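Workshop notebook – 15th September
Open day at Vesden, simulation side

Back from the open day and writing this while it's fresh. What a good afternoon! I went for the Flumis demo mostly, and stayed for all of it. The room was full of people from Costonell asking sharp questions, and the Vesden crew let us poke at nearly everything.

1. The gripper view

They started us on the wrist view, on the big monitor, and I could have watched it all day. Everything is plain grey and flat-shaded, so your eye goes straight to the dotted panel between the fingers, with the little yellow bit low down under it. I'd have guessed a view that bare would be useless for judging distance, but the dots help a lot once you've looked for a minute or two. Colour and texture can be turned up if you want them. They leave them low for speed – 2,000 runs overnight on a setup smaller than ours. 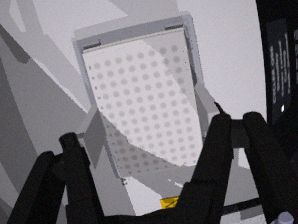
2. The whole bench

Next was the room view. White arm at the right of the table, gripper pointing down at the back of the lab instrument, black perforated mat underneath. They've modelled a kitchen counter behind it, microwave and all, and I was absurdly pleased by the speckled floor.

I asked how they pick start positions. Each batch gets 14 of them, and the instrument is shifted a little on the mat every time. Simple, and much better organised than our way of doing it (a spreadsheet and good intentions).
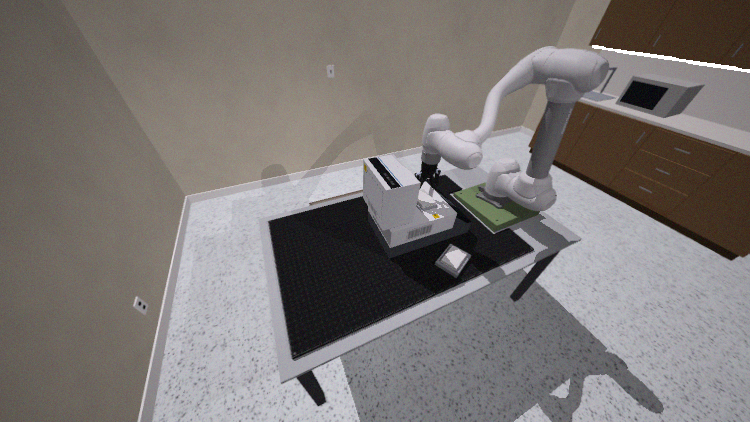

The Taheri planner is the part I most want to try. It takes the same task file as Flumis, so in theory we could bring our May files across with only the joint limits to fix. I had a go at the keyboard, set a target too close to the bench and got a polite red error straight away. Ours would have let me carry on.

To do:
– ask Vesden for the 8 sample task files they offered
– try 1,000 runs on our old machine and see how long it takes
– check our mat model, I think the hole spacing is wrong
– book the small room for a show and tell, probably with snacks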